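The Slow Return of Breakfast

My grandmother believed that a person who skipped breakfast was a person who would lie to you by noon. I have no idea where she got that, and she applied it without mercy to two of my uncles and at least one parish priest, but I have thought of it often this year while talking to people who gave up on the morning meal and then, a bit sheepishly, came back to it.

I was one of them. For the better part of ten years my breakfast was coffee, taken standing up, and later a second coffee in the car, and if there was a granola bar in the glove compartment (there usually was, and it was usually older than I cared to think about) I called that a treat. Then in June I was laid up at my sister's place in Reltden with a bad ankle, and my sister is a breakfast person, the kind who sets out jam in a dish. There was no getting out of it. By the second week I was waking up hungry, something I hadn't done since high school.

Reltden turned out to be a good town to be hungry in. There's a bakery called Prundetti on the hill road that opens before it's light, and by the time I could hobble that far there would be a line out the door, mostly folks on their way to the early shift at Clindeck, all of them wanting the same cheese turnover and all of them worried it would be gone. The bakery makes 100 on a weekday morning. I asked the woman at the register why they didn't make more, and she looked at me as if I'd asked why they didn't make the sun bigger.

What struck me, sitting on the bench outside with my foot stuck out in everybody's way, was how many people ate right there. They could have taken the bag along. They had 16 minutes, or whatever it was, before they had to be someplace, and they spent it on a wall in the cold with a napkin on one knee, talking about a cousin's divorce or the price of tires. I've been to dinner parties with less conversation in them.

At home it's a humbler business, of course. I don't have a baker on my street. I have bread from the supermarket and a toaster that runs hot on one side, and I've learned to turn the slice around halfway through, and I will tell you that I look forward to it from the moment I brush my teeth the night before. My sister says the secret is to put the plate out before bed, so that it's waiting for you and you'd feel rude leaving it. She's right, though I'd ask you not to tell her.

I still don't make anything fancy. Some mornings it's toast and butter, and on Saturdays a pastry if I've been good about stopping at the store. I sit down for it, that's the one rule I keep, and the coffee has never tasted better for having company.
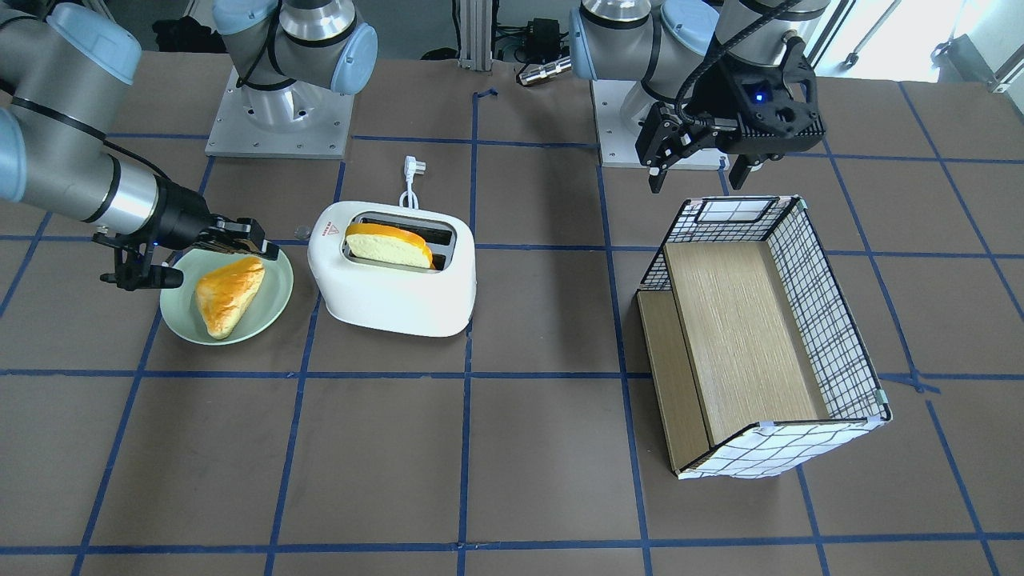
Nestor Magbanua wrote in to say that his family never stopped eating breakfast together, but that it took three tries to find an hour everyone could stand. They settled on 6:40, with no talking before the first cup, and rice left over from supper for anyone who is sick of toast. He'd like it known that he skipped the meal all through the year 2000 and can't recall telling a single lie before noon, though his wife remembers it differently.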